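3.2 Bag type and packing order

Everyday packing was studied at the Bondton site using small school backpacks in navy blue fabric. The bag was chosen because its main closure is a long zipper set into a soft panel, a design known to slow young children when they pack without help. 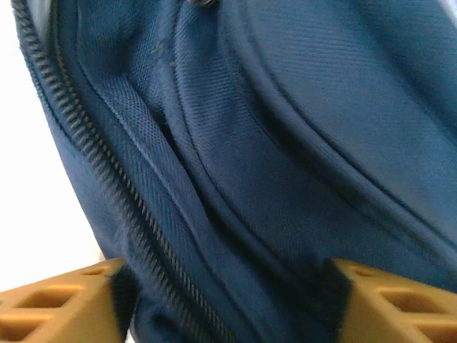
Why does the zipper matter more than the size of the bag? A child who cannot open the closure fully tends to push items through a narrow gap, and large items then block small ones.

Families in the Talpur group were given two packing orders and kept to one of them through June. In the first, flat items went in before anything else — books, folders, cards — and the front pocket was left for last.

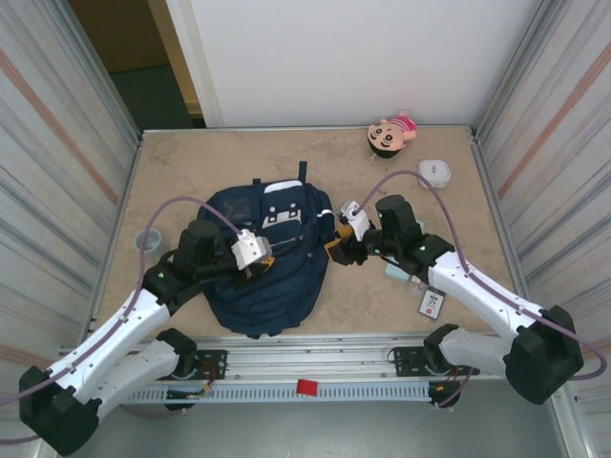

In the second, the front pocket was filled first and closed before the main section was opened. Asamoah's earlier notes from Plirningate favored this order for children under nine, although the bags used there had no front pocket trim and a shorter zipper. Of the 921 packing records kept, those with missing closure times were left out of the comparison.
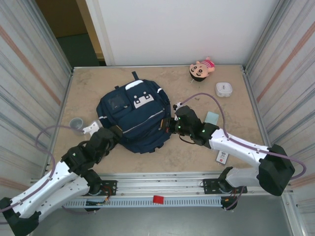

Figure 5. Navy blue backpack, front pocket facing up, with small items on the table.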